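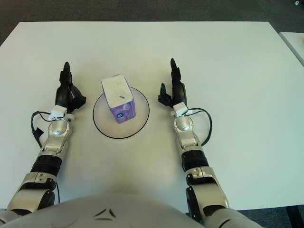 El paquetito lila sobre el plato, entre las dos manos.

Llegué al taller compartido Mernosard un miércoles a media tarde, con la idea de quedarme media hora, y salí cuando ya apagaban las luces. Qué gusto de sitio. El proyecto se llama Gekton y es un humanoide en el que los socios trabajan por turnos desde noviembre, a ratos y con muchísima paciencia (llevan 254 horas apuntadas en la libreta de la entrada -- la hojeé entera). 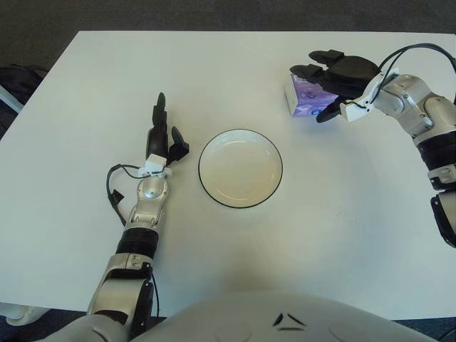
Mingxuan Shi
Socio del taller y cronista de visitas

Lo que más me atrapó fueron las manos. Son negras, de varios dedos, y van unidas a la muñeca por una pieza blanca de la que sale un cable en bucle. Pregunté por ese bucle y me dieron una clase entera: si lo dejas corto, tira al girar la muñeca; si lo dejas largo, se engancha con todo. El grupo probó tres longitudes antes de quedarse con esta, y todavía lo discuten.

La tarea del día era de las que parecen tontas hasta que las intentas: el plato blanco de borde negro, el paquete y una mesa despejada alrededor. Cada turno dura 20 minutos y luego toca anotar, revisar tornillos y

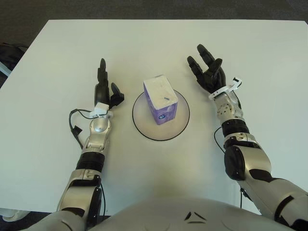
volver a empezar con otra persona a los mandos. Me dejaron probar uno -- ¡con las manos sudando! -- y entendí enseguida por qué insisten tanto en ir despacio. Calcular la distancia desde la cámara de la cabeza cuesta lo suyo, y yo siempre me creía más cerca de lo que estaba.

También me enseñaron las cuentas. En cables, conectores y tornillería se les han ido unos 1155 euros, casi todo comprado a Citer, y la cuota mensual del taller es de 30 por persona.

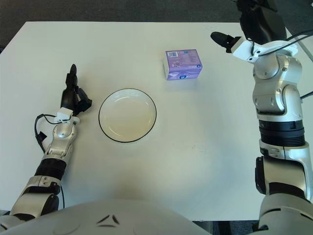 Cómo visitarlo

Abren los miércoles a partir de las cinco. Hay que avisar antes, y conviene entrar por la puerta del patio Arnardóttir, la otra suele estar cerrada. Yo vuelvo el mes que viene, que me han prometido otro turno con la mano izquierda.

Última actualización: noviembre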